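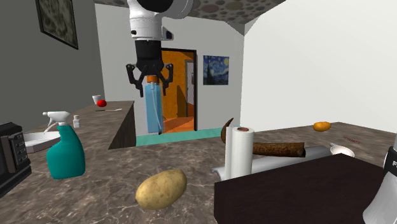 ロボットアームを買う前に、シミュレータにお金を払うべきかどうか。春からずっと悩んでいたんですが、結局Salitowの年間ライセンスを契約して、キッチンのシーンパックも一緒に買いました。うちは日用品の使い勝手を調べる小さな事務所で、スプレーボトルや調味料容器みたいな「片手で持つもの」をひたすらつかませる装置が欲しいんです。人間の手でやると腱鞘炎になるので(なりました)。で、最初に試したのがボトルの首つかみ。水色の半透明ボトルの首を2本指で挟んで、カウンターとカウンターの隙間の上まで持っていく動作です。中のチューブまで透けて見えるくらいには作り込まれていて、最初はちょっと感動しました。ただ今回書きたいのは見た目の話より、予算を組むのに役に立ったのかどうか、そこです。

先に結論を書くと、買ってよかったです。でも万人にはすすめません。理由はあとでぐだぐだ書きます。

まずお金の話から。ライセンスが年20万円。シーンパックはセール中だったのでおまけみたいな値段でした。うちの規模だと20万円は決して軽くないです。同じ額でハンド(指の部分)の安いやつなら買えてしまうし、実際「それなら実物を買って触ったほうが早いのでは」と事務所でも言われました。私も半分そう思ってました。

でもアーム本体の見積もりを取りはじめると考えが変わります。候補はIlthamの小型アームで、本体、コントローラ、架台、安全柵、設置、講習と積んでいくと、毎回こちらの想像していない行が増えていくんですよね。しかも架台の高さや設置位置は発注前に決めてくださいと言われる。決められないですよ、触ったことがないんだから! この「触る前に決めろ問題」をどうにかしたくて、シミュレータに行き着いたわけです。

インストールはすんなりいきました。問題はパソコンのほう。事務所にあった古いデスクトップだと、キッチンのシーンを開いた瞬間にファンがうなりだして、視点をぐるっと回すたびに画面が紙芝居になります。結局グラフィックボードを足しました。公式の推奨環境のページはちゃんと読んでおきましょう。私は買ってから読みました。この出費は予算表に入れてなかったので、同じことを考えている人は最初から一行取っておいてください。

シーンパックの中身は、正直かなりごちゃごちゃしてます。マーブル模様の天板に、じゃがいもやペーパータオルや果物が置いてある。最初は「もっと何もない作業台でいいのに」と思って、小物を片っ端から消していたんです。が、途中で戻しました。何もない台の上だとアームはどんな姿勢でも取れてしまって、必要なリーチを短めに見積もってしまうんですよ。背の高いペーパータオルが立っているだけで、手首を横から回り込ませる道がひとつつぶれる。うちの実験台も実際は物だらけなので、散らかった状態で試したほうがずっと参考になりました。

天井からの吊り下げ配置を試せたのも大きいです。うちは部屋が狭くて、台の上にアームを据えるとサンプルを並べる場所がなくなります。上から降ろす形ならカウンターがまるまる使える! と盛り上がって、しばらくその前提で計画を立てていました。ところが見積もりを取ったら、天井の補強と架台の特注で73万円。はい、解散です。いや、性能だけ見れば本当に良かったんですけどね。カウンターをまたいで左右どちらにも手が届くし、首つかみのときも上からすっと入れるのがいちばん素直でした。でも賃貸の天井に穴を開ける相談を大家さんにする勇気は私にはなかったです。

シミュレータ上では天井が好き放題使えるので、その気になってしまうのが怖いところです。重さを支える梁がどうとか、ケーブルをどこに逃がすかとか、画面の中では誰も叱ってくれません。配置を決めたら、盛り上がる前に設置業者に図を送る。これは順番を間違えました。

ハンド選びについても書いておきます。比べたのはMeesukの2本指のものと、吸盤タイプ。吸盤はつるっとした平らな面なら強いんですが、スプレーボトルの肩の丸いところで苦戦しました。角度をちょっとずつ変えて何度もやり直して、それでも安定しない。2本指のほうは、首の細いところに狙いをつければ素直につかめます。爪が外側にぐっと開く形だと、開いたときの幅が意外と邪魔で、隣に小瓶があるとそっちに当たりに行くんですよね。カタログの「最大開き幅」は大きいほど良いと思い込んでいたので、これは収穫でした。容器を並べる間隔まで考えて選ばないといけないんだなと。おかげで一段小さいハンドに変更して、見積もりもちょっと下がりました。ここだけでもライセンス代の何割かは取り返した気分です。

さて、不満もたくさんあります。

いちばんの不満は、つかんだものの「やわらかさ」。薄いプラスチックボトルって、握ると凹むじゃないですか。凹んで、ずれて、すべる。そこがうちの調べたいところなのに、標準の設定だとボトルは石みたいに固いままです。別売りの拡張を入れれば変形も扱えるらしいんですが、そこにまた料金がかかるのと、例のパソコンがたぶん泣くので見送りました。中身の液体が揺れる影響も出せていません。なので「このハンドならつかめます」という結果は、私は話半分で受け取っています。位置と姿勢の検討には使える、つかむ力の検討には使えない。うちではそういう扱いです。

それから小物の寸法。シーンパックの品物はそれっぽい大きさになっているだけで、うちのサンプルとは当然違います。最終的には自社の容器をノギスで測って、簡単な形を作って差し替えました。この作業が地味に長い。容器ひとつに半日かかったこともあります。外注したら結構な金額になるはずなので、人件費としてちゃんと見ておいたほうがいいです。うちは私が残業しただけなので表に出てこない費用になってますが、それはそれでよくない……。

あと細かいことだけど、マニュアルの日本語がつらいです。「把持」と「グリップ」と「つかみ」が同じページに混ざっていて、別の機能なのかと思って一晩悩みました。全部同じでした。サポートの返信は丁寧で早かったので、そこは星を足しておきます。

比較のために、Liruriaのレンタルにも触れておきます。実機のアームを短期で貸してくれるサービスで、うちも3日だけ借りました。シミュレータで位置をだいたい決めたあとだったので、着いたその日から測りたいことに取りかかれたのはよかったです。もし何の準備もなく借りていたら、置き場所を決めるだけで返却日になっていたと思います。逆に、動作音の大きさとか、ケーブルの取り回しの鬱陶しさとか、横に立ったときの圧迫感は、実機じゃないと全然わからなかった。うちの部屋だと電話中は止めたいな、というくらいの音でした。だからどっちか片方しか予算が出ないなら……うーん、難しいけど、置き場所に余裕がある人はレンタルだけでいいんじゃないでしょうか。うちみたいに狭くて配置で悩んでいる人は、先にシミュレータ。

今の計画では、アームは壁際に台置き、ハンドはMeesukの小さいほう、架台は高さを変えられる既製品。天井吊りは引っ越すことがあったらまた考えます。Salitowは来年も更新するか迷い中です。買い物が済んだら使わなくなる気もするし、容器の形が増えるたびに事前に試せるのは便利だし。月払いのプランを出してくれたら即決なんですけどね。

良かったところは、配置の検討がとにかく気楽なこと、散らかった台で試せること、サポートが親切なこと。いまいちなところは、やわらかい容器に弱いこと、パソコンへの要求が高いこと、マニュアル。星は5点満点で4にしておきます。グラフィックボードの領収書を見ると3にしたくなりますが、それは私が悪いので。

あ、それと契約するときは、見積書の宛名を先に確認したほうがいいです。うちは旧社名のまま発行されていて、差し替えをお願いしている間にシーンパックのセールが終わりかけました。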